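Cutting the grocery bill without a spreadsheet

I have tried to keep a food budget four times. Each time I set up columns, typed in receipts for a couple of weeks and then stopped. In December I gave up on the columns and tried something simpler, and it has held up well enough that I want to write it down.

The short version is that I stopped planning meals and started planning shelves.

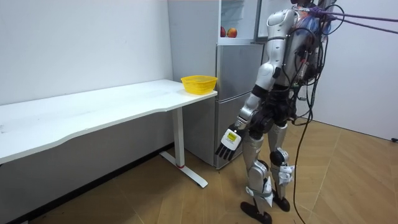
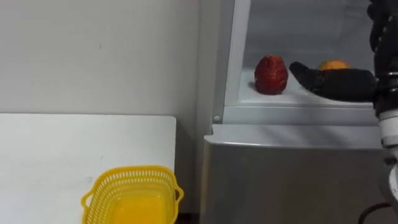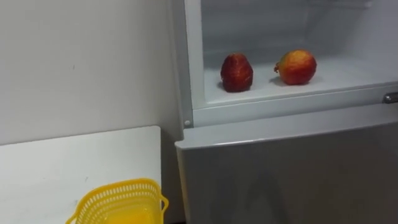

The idea came from Anayeli Cortés, who I used to share an office with at Price. She feeds five people and spends less than I was spending on two. When I asked how, she said she never writes down what she is going to cook. She writes down what she wants to have in the house, and the list hardly changes from one month to the next.

So I made a list like that. Mine has 32 items on it. It took an evening, mostly because I kept adding things I like the idea of and never use. Tahini went on and came off twice. What stayed was dull: eggs, onions, carrots, cabbage, plain yogurt, butter, a hard cheese, two kinds of beans, rice, noodles, canned tomatoes, frozen peas, lemons and so on. If one of those runs low, it goes on the shopping list. If something isn't one of the 32, I can still buy it, but only two extras per trip.

The two extras rule is what did most of the work. Before, I would walk into the store for milk and leave with a bag of things that looked good together and had nothing to do with what I already had. A jar of artichokes is fine. A jar of artichokes, a bunch of dill, a soft cheese and a fennel bulb is a meal I will not get to before half of it has to be thrown out.

We used to spend around 600 a month on food for two adults, not counting restaurants. I know this from the bank statements, so it includes dish soap and paper towels. I don't have an exact figure for now, and I'm not going to start typing in receipts again to get one, but the statements are clearly lower and the trash is a lot lighter.

Some things that didn't work:

Buying big. I got a large sack of rice and a case of tomatoes in the first month. The tomatoes were fine. The rice got moths, and I had to empty a whole cupboard and wash it down with vinegar.

Shopping once every two weeks. Greens don't last that long for me no matter how I wrap them. I'm back to once a week, with a 30 minute limit in the store.

Swapping brands on everything at once. Store brand butter and beans are the same to me. Store brand coffee is not, and I went back.

Heledd Llewellyn asked in a comment on my last post whether I get bored. A little, yes. I cook the same cabbage and noodle thing nearly every week. But I find it easier to change the seasoning than to change the whole dish, and the two extras can go toward that - a jar of chili paste lasts a long time.

Next I want to sort out the freezer, where I have a lot of bread ends and at least one container of soup with no label on it. I'm going to thaw the soup first and see what it is.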